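30 January 2025
Tesent sessions, mix notebook, vocal album

Picked up at the rough of "Morin" after the break. Annatjie's lead vocal is comped through the second chorus. The bridge still has two candidate takes and I have not chosen. Take 2 has better pitch on the held note, take 6 has the better consonants. Leaving both lanes open in the session, muted alternately, so Witold can listen without me in the room.

Lead vocal chain as of today

High-pass at 80 Hz, 12 dB per octave. Slow compressor first, 2:1, catching only the loud phrases. Fast compressor second, higher ratio, set so it barely moves in the verses. De-esser after both. I had the de-esser first until this morning and it was reacting to level differences between verse and chorus, so the choruses came out lispy. With the level evened out ahead of it, one threshold holds for the whole song.

Small wide cut at 300 Hz stays. The shelf at the top is down to 1.5 dB from 3. At 3 it sounded good for one chorus and tiring by the end of the song.

Reverb: short plate on the verses, pre-delay 40 ms. The longer hall comes in on the last word of each pre-chorus only, by send automation. Low cut on both returns at 200 Hz. The hall is still too audible under the spoken line before the bridge. Pull the send down there or cut the tail with a volume move on the return.

Backing vocals

There are 17 backing tracks on "Morin", counting the whispered doubles. Too many to treat one by one. Grouped them as low, mid, high and whispers, each to its own bus, then all to one BV bus with light compression. Timing edits done on the low and mid groups by ear against the lead. Final consonants were the worst of it: every "t" at the end of the chorus line landed in a different place. I kept the consonant on one double and faded it on the rest.

The high group still has a rub in the second chorus, third line. One part sings the sixth where the piano has moved to the fifth. Annatjie says it was deliberate on the demo. It reads as a mistake to me with the piano this loud. Try the piano 2 dB down before touching the vocal.

Hum on the spoken takes

Low hum on all of the spoken material, clearly audible once the compressors bring it up. Peaks at 60 and 120 Hz with a weaker one at 180. It is not on the sung takes from August, which were done through the same microphone and preamp, so I am looking at what changed in the cabling and power and leaving the mic alone. Pulled the cable, swapped it, same result. Lifted the shield at the patch bay end, slightly lower but still present. Next is to run the preamp and the converter from the same outlet and repeat the silence recording at the same gain.

For the existing takes, narrow notches at 60, 120 and 180 clean up the gaps well enough. Under the words, the 180 notch takes some body out of the voice, so I automated it to bypass while she is speaking.
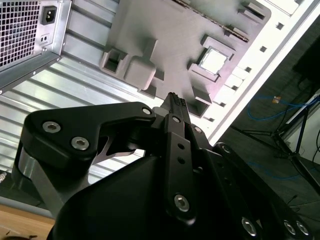 "Baltari"

Tempo map finished. The piano was played without a click and drifts by a few BPM between verse and chorus. The programmed drums now follow the piano, including the pause before the last chorus. Bass needs replaying from the second verse on; it was tracked to the old grid and sits early.

Vocal is a single take with one patch, the word "window" in verse 2. The patch is brighter than what surrounds it. Matched it with 1 dB off at 5 kHz on the clip. Crossfade moved into the breath.

Chorus level jump is more than 6 dB on the lead. Clip gain first, before any compressor sees it. I rode it by hand phrase by phrase and printed the result to a new track. Original kept, hidden and inactive.

"Funetti"

Not opened today. Witold's notes from his last listen, copied from his message so they are in one place:

Intro is a bar too long.
Lead too dry in verse 1 compared to verse 2.
Snare sample covers the end of the word "over" every time.
Likes the new ending.

I agree on the snare. On the intro I want to hear it in album order first, coming out of "Baltari", where the extra bar may be useful.

Reference levels

Monitors at the usual mark, pink noise 79 dB SPL per speaker, C weighted, slow. Also checked "Morin" quietly on the small mono speaker. The lead holds up. The whispers vanish completely, which I can live with. Bass line disappears below the low A, so add some harmonic distortion on a parallel track and blend until the note is readable on that speaker.

To do next session

Silence recording with shared outlet, compare with today's.
Choose bridge take with Witold.
Piano down 2 dB in chorus 2, recheck the high group.
Replay bass on "Baltari".
Print vocal-up and instrumental versions of "Morin" once the bridge is settled.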